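Flullerden Skills Laboratory
Gallery: the April wrist joint fault

Posted 2020-10-23

The pages in this gallery deal with the fault that stopped suturing practice on our two-arm surgical robot in April. The written report is long and most of it is tables, so we have put the main points here for the people who use the laboratory and for other sites running the same set-up. The arms were built by Moltetti and the practice tissue pads come from Chrysikopoulos. All of the work is done on pads. No patient was involved at any point and the system is not used on patients.

What went wrong

During a suturing exercise the needle driver let go of its needle without a command from the console. The jaws opened by a small amount, closed again, and the needle dropped on to the pad. The operator pressed the stop pedal and both arms held their position. The needle was found straight away and the session was ended.

The console showed no warning. The software believed the jaws had stayed closed the whole time, and the log for that session shows a steady grip from start to finish. We only had the operator's account and the overhead recording to go on, and for the first two days we treated it as a handling mistake.

It then happened again with a different operator. After the second drop the arm was taken out of use and the instrument was sent to the workshop at Zunville.

What was found

The drive cable that closes the jaws had stretched. With the wrist straight there was enough tension to hold a needle. With the wrist bent hard over and the shaft rolled at the same time, the cable went slack for a moment and the jaws relaxed. The position sensor sits at the motor end of the cable, so it could not see this.

The workshop ran the instrument through 854 bend-and-roll cycles on a test stand. The jaws lost grip in 65 of them. A new instrument of the same type was run for the same number of cycles and did not lose grip at all.

The usage counter on the faulty instrument stood at 543 sessions. Our own rule was to inspect the cable by hand at every 70, and the record sheets show that several of those inspections were signed off late. Two were not done. The sheets were kept in the workshop and the counter was shown on the console, and the two were not being compared.

What has changed

The console now refuses to start a session when an inspection is overdue. There is no way to skip the message from the operator's seat.

A grip test is done before each session. The needle driver holds a spare needle while the wrist is moved through its full bend, in both directions, with the shaft rolled. If the needle moves, the instrument comes off.

Anyone who sees a needle move in the jaws by itself should stop and report it, even if it does not drop. Please do not close the jaws again and carry on. Several users told us later that they had felt something of the kind and had put it down to their own hands.

The picture

Suturing on a practice pad, the part of the exercise that depends most on the needle driver's grip.

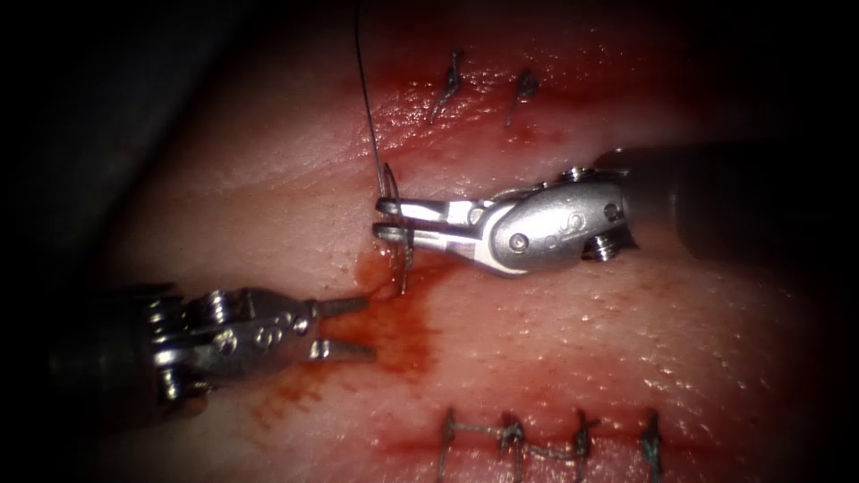 Needle driver on the right with the curved needle in its jaws, grasper open at lower left. Finished stitches can be seen along the bottom and on the upper line.

Still open

We have asked Moltetti whether a second sensor can be fitted nearer the wrist. They have said it would mean a new instrument housing and have not given a date. Until then the grip test stays in place for every session, including short demonstrations.

The grasper instruments use a similar cable. None has failed on the test stand so far, but they are now inspected at the same interval as the needle drivers.

Copies of the full report and the blank inspection sheet are kept at the laboratory desk in Flullerden and at the Zunville workshop.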